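The long life of a plain table

There is a particular kind of quiet that settles over a kitchen once the breakfast things have been cleared away, and I have come to think the table is responsible for most of it. Ours came home from Carkwood, the second-hand furniture barn on the Suden road, strapped to a borrowed trailer one very hot afternoon in February. It cost $200, which seemed a great deal at the time for something with a wobble and a purple stain at one end.

I had gone in looking for something dark and grand. What I fell for was a pale top with hardly a flourish on it, the sort of table you might walk past on your way to the sideboards. Pale wood is forgiving company, though. It hides flour and toast crumbs beautifully, it makes a small room feel bigger, and in July, when the sun barely clears the neighbour's fence, it seems to hold on to whatever light there is.

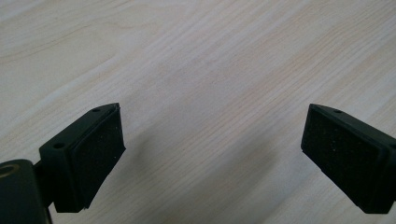
The stain took me most of a weekend, working along the grain with fine paper and stopping for tea far more often than the job called for. Then came the oil – thin coats, wiped back with an old pillowcase, a night between each. I had been told two coats would do and ended up giving it 6, mostly for the pleasure of it.

Looking after it since has been simple enough. A damp cloth, a dry cloth, and a mat under anything straight from the oven. The people at Rathnayake Joinery, who fixed the wobble for $40 and a jar of my plum jam, suggested a fresh coat every winter, and I have more or less kept to that. They also warned me off the spray polishes, so the can I'd bought went to the back of the laundry cupboard.

Last spring I wandered through the Divodero showroom while waiting for a bus and saw a new table much like it, priced at $1,778. It was lovely, I'll admit, and I ran my hand along it for quite a while. Then I caught my bus, came home and rolled out the pastry for tea on the old one.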